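Planejar menos, replanejar melhor: o software por trás de uma bancada de dois braços

Dezembro - Redação

Radosław Lis passou boa parte do ano reescrevendo uma fila de mensagens. A fila liga o módulo de percepção ao planejador no Jitero, o software de manipulação com dois braços que ele mantém na Plondier com o engenheiro de controle Kwok-wai Cheung. A versão anterior funcionava, segundo ele, mas escondia os atrasos.

"O planejador recebia uma pose e não tinha como saber a idade dela", explica Lis. "Se a inferência demorava, o braço ia para onde o objeto estava antes. No registro aparecia como erro de preensão e a gente perdia a tarde mexendo na garra."

Hoje cada estimativa carrega o instante de captura da câmera e o estado das juntas naquele mesmo instante. O planejador descarta o que passou do limite, fixado em 35 milissegundos para as câmeras de punho. Cheung defendia um valor mais folgado. Os dois testaram 38, a taxa de descarte caiu pouco e o erro de posição na aproximação final voltou a crescer. Ficou o valor menor.

A segunda mudança foi no planejamento de trajetórias. O Jitero tratava os dois braços como um único sistema e buscava o movimento conjunto completo antes de enviar qualquer comando. A solução era elegante no papel e lenta na bancada. A versão 2 planeja cada braço em separado e resolve os conflitos por reserva de volume: um braço declara a região que vai ocupar e por quanto tempo, e o outro planeja em torno dela.

"Perde-se otimalidade, sem dúvida", diz Cheung. "Há casos em que um braço espera e não precisaria esperar. Em compensação, o replanejamento ficou barato, e é isso que importa quando a percepção corrige a pose no meio do caminho."

A base em trilho linear complica a conta. O deslocamento acrescenta um grau de liberdade por braço, e as duas bases compartilham o mesmo eixo, de modo que a ordem entre elas é fixa. O código antigo verificava essa restrição depois de gerar a trajetória. Agora ela entra na amostragem, o que eliminou quase toda a geração de candidatos inválidos.

Sobre percepção, Lis é mais cauteloso. O modelo de segmentação veio de um projeto anterior, o Sadowski, treinado com peças rígidas e fundo uniforme. Com tecido e pelúcia, os contornos deixam de indicar onde a garra pode fechar.

"Uma chave sextavada tem eixo, tem comprimento, tem simetria conhecida. Um boneco de pano tem uma máscara e pouco mais", afirma. "Para os deformáveis, paramos de estimar pose. Estimamos uma região de contato e uma direção de aproximação, com incerteza." 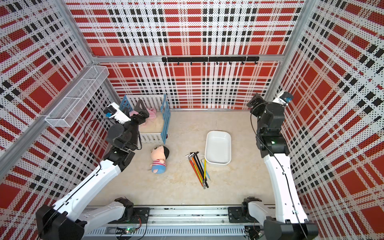
Essa incerteza é passada adiante como covariância, e o controlador a usa para escolher a rigidez. Região mal definida significa aproximação mais lenta e impedância mais baixa no último trecho. Cheung resume a regra como uma tabela com interpolação e diz que não viu motivo para trocá-la por algo aprendido.

O maior ganho de produtividade, na opinião dos dois, veio da ferramenta de reprodução, chamada Hillell. Ela relê um registro e executa o planejador com as mesmas entradas, na mesma ordem e com os mesmos atrasos. "Antes, um defeito que dependia de tempo aparecia uma vez e sumia", conta Lis. "Agora vira teste de regressão."

Falta resolver a calibração mão-olho, ainda feita por um script manual. Cheung quer uma verificação contínua em segundo plano - Lis prefere um procedimento curto no início de cada turno. A discussão segue aberta no repositório.

Última atualização: 16h20

Comentários

mvasques: A reserva de volume considera o cabo da câmera de punho? Aqui a gente teve que inflar o modelo de colisão do último elo.

tiago_r: Faltou dizer como sincronizam os relógios. Carimbo de captura sem relógio comum não serve para muita coisa.

Helena P.: Usamos tabela de rigidez parecida. A interpolação linear deu degrau de força perceptível no contato, passamos para cúbica.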